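Search this diary
Type and press enter

Tue 11 October

Rain since before I woke up, the proper sideways sort, so I've had the whole day indoors with the quilt and a packet of ginger biscuits and no guilt at all. I promised myself I'd write up the choir business while it's still fresh, so here goes, although half of it will be about the bus.

So. We had our first evening in the new hall at Ostwood last night, and I'll start by saying I was dead against moving. I've sung in that freezing chapel for nine winters and I know which floorboard squeaks and which radiator to stand by (second from the door, and get there early). But the chapel roof needs doing and they want us out until January at least, so off we all trooped up the hill with our folders in carrier bags.

The bus was late, then when it came it was the wrong one, the one that goes all the way round by Lerska Road and stops outside the big garden centre for ages while the driver has a drink of something from a flask. I sat behind two teenagers sharing one pair of earphones and tried to hum my line under my breath. I must have been louder than I thought as one of them turned round and gave me a very kind smile, the kind you'd give a dog in a jumper.

Anyway I got there ten minutes into the warm-up, dripping, and had to squeeze along the whole alto row saying sorry, sorry, sorry. And oh, the sound in there! It's a low ceiling and carpet up to the edge of the stage, and I thought it would be like singing into a pillow, but you can hear everybody. In the chapel it all goes up into the rafters and comes back down as soup. In Ostwood I could hear the tenors coming in wrong, which I'd honestly never noticed before, and I expect they could hear us as well. We were flat at the end of the second page. Not a bit flat. Flat like a tyre.

Meriem El-Sayed has taken over from Mr Petersen for the autumn and I like her very much. She's quick, and she doesn't do the sighing. He used to put down his pencil and look at the floor and you'd know it was the altos again. She just says "once more from the key change" and off you go before you've had time to feel bad about it. She had us do the tricky bit in the Lerska carol on "noo" with no words at all, over and over, until it sat right, and then when she let us put the words back it was lovely, it really was. I had the hairs up on my arms. Jean next to me had to find a tissue.

There was some grumbling at the break, of course. The bass section don't like the new chairs. Somebody said the kettle takes an age (it does) and somebody else said the car park was a disgrace, and I just ate my shortbread and kept out of it. I used to mind all that so much more. The year we did the big Christmas one with the brass band I went home and cried about the seating plan! I can't even remember now who I was meant to be sitting beside.

We've got the concert at Brakmont to think about too. Meriem told us the hall there holds 2,000 and the whole row went quiet. I've never sung for more than you could fit in a church, and even then half of them were asleep or related to me. Somebody at the back said it was 2,400 if they open the balcony, and she said they wouldn't be opening the balcony, and we all breathed out. There are 4 choirs in it altogether so we're only one piece on our own and the rest is everybody together, and if I lose my place in the massed bit I shall just open and shut my mouth and look holy. Mum did that in chapel for thirty years.

What to wear is the next thing. It's black below and "a jewel colour" on top, which has caused more upset than the music. I've got the green blouse but it's gone under the arms. There's a plum one in the catalogue that would do, only I don't want to be the one in plum if everyone else is in ruby. I'll ring Jean. She'll have a view.

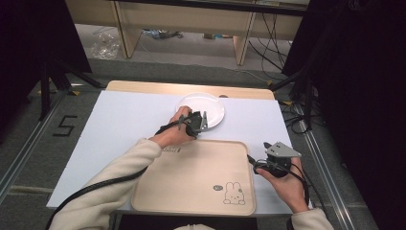 I practised this afternoon with the recording on and the back bedroom door shut. I've got the first verse by heart now and most of the third. The second just will not stick. It's got the same tune as the first but with one extra note squashed in before the long one, and every time I sail straight past it like it was a bus stop. I wrote it out in big pencil and stuck it to the bathroom mirror, so that's how I'll be cleaning my teeth until Brakmont.

My top notes have come back a little, I think. After that cold in the spring I thought they'd gone for good and I'd have to go and growl with the second altos, and I was quite low about it, though I never said so to anyone. Today I got up to the D without pulling a face. I did it three times to be sure, then next door's dog joined in and I took the hint.

Supper was leek and potato soup and the end of the loaf. I rang my sister after, and she's had her hair cut short and hates it, and she wants to come to the concert and bring both the boys. I said they'd be bored stiff. She said they could do with it.

Still raining. I must look up the times for the other bus before next Monday, the one that goes straight up the hill, and put my folder by the door tonight with a pencil in it. Meriem was quite firm about pencils. I had to borrow one off a soprano and I've gone and brought it home with me.

Recent entries
Blackberries, and a wasp
The chapel roof again
Jean's birthday lunch
New glasses at last
A letter from the council
Older entries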